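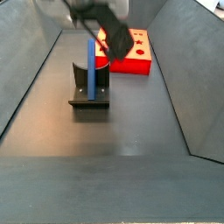 I have fallen completely back in love with shape sorters, and I blame the secondhand toy sale in Turham. Raghda Yammine and I went in for jigsaws and came out talking about nothing but sorters the whole drive home! The good ones are so simple. A red box, a few holes in the top, and a small person gets an entire morning out of it. My favorite hole is always the star. The circle is a gift (any way you turn it, in it goes), and the pair of little rectangular slots next to each other takes some patience, but the star makes you stop and line up all the points.

I grew up with one that had lost most of its pieces by the time it got to me, so I pushed everything else through it. Buttons, pasta, my brother's chess pawns. Mom found 7 cents and a house key in there once.

Raghda likes the wooden kind with a sliding lid. I'm firmly for bright solid colors, the redder the better, and a box heavy enough to stay put when somebody leans on it. We argued about this over soup and neither of us budged.

Next sale is in April. I'm bringing a bigger bag, and if anyone has spare star pieces, please write to me!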